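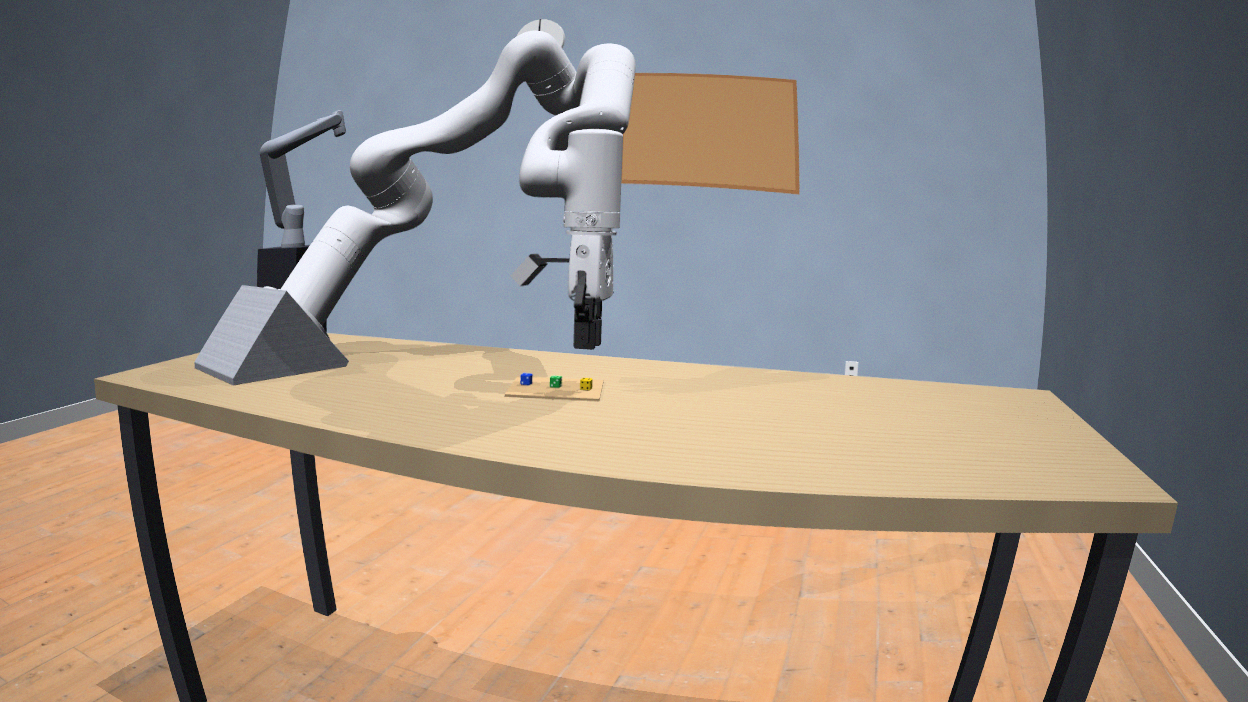
How many examples does a robot arm need before it can learn a small tabletop job?

Fewer than most people collect, provided the examples differ from one another in ways that matter to the job.

Home | Essays | Workshop Notes | Archive | About

I have been in a gentle argument over this for most of the winter, and I'd like to set down my side of it while I still hold it firmly. The argument began with a job so plain it hardly deserves the name. There is a thin wooden board on a table, and on it are three dice, a blue one, a green one and a yellow one. The arm has to pick up whichever die it is asked for. We do all of this in simulation, in a little room we call Skisgate, corkboard and wall outlet included, and we save each attempt that a person steers by hand as an example for the learner to study.

My friends on the Zaneck side of the project like big numbers, and I understand the appeal (a big number looks so good at the top of a report!). Their first plan was to steer 100 picks with the board in one spot and the dice in one order, blue, green, yellow, and then let the learner loose on it. A simulated room makes this terribly easy. You press a key and everything goes back where it was, and before lunch you have a folder full of examples that are, to my eye, one example wearing a great many hats.

I asked for 20 instead, and I asked for them to be a nuisance. Move the board. Swap the colors around. Turn a die so that a different face is up. Start the arm from somewhere awkward now and then, so the person steering has to think about how to come in over the dice without brushing the neighbor. It took longer to gather those 20 than you would guess, and there was some grumbling, a fair share of it mine. But I would still take that small, cranky pile over the big smooth one, and I'd do it again tomorrow.

My reason is an old-fashioned one. When I learned to bake bread, I was taught in one kitchen with one oven, and I became very good at baking bread in that kitchen. Then I moved, and for months I turned out bricks. I had learned where the dial went and how long to wait, and I'd taken that for knowing about bread. A learner that sees the yellow die at the right end of the board every single time has no cause to care that it is yellow. "Go right and come down" will do nicely, right up until somebody shuffles the dice.

Now, I should be fair to the other side, as they have been patient with me. Variety can be overdone. In our second set we changed the board, the dice, the light and the starting pose all at once, and when the learner struggled we had no earthly idea which change had tripped it up. We went back and changed things in 4 separate batches, which was dull work, and I was glad of it later. And some jobs do need sheer bulk. The Sindport folks work with soft cloth, and if they tell me 80 examples is a thin start, I believe them.

I would also make a case for keeping the clumsy ones. There is a strong urge to throw out any example where the person steering overshot and had to come back, and we gave in to it at first. I've come to think those are some of the best we have. A learner raised only on graceful picks has never been shown what to do when the fingers are a little off to one side, and sooner or later they will be.

We start on the Kälin set in March, with more dice and a second board, and the Zaneck people have already asked for a bigger folder. I've said they may have it if the person steering changes something before every pick and writes down what it was.

Filed under: Robots & Learning, Opinion

20 shares | 4 comments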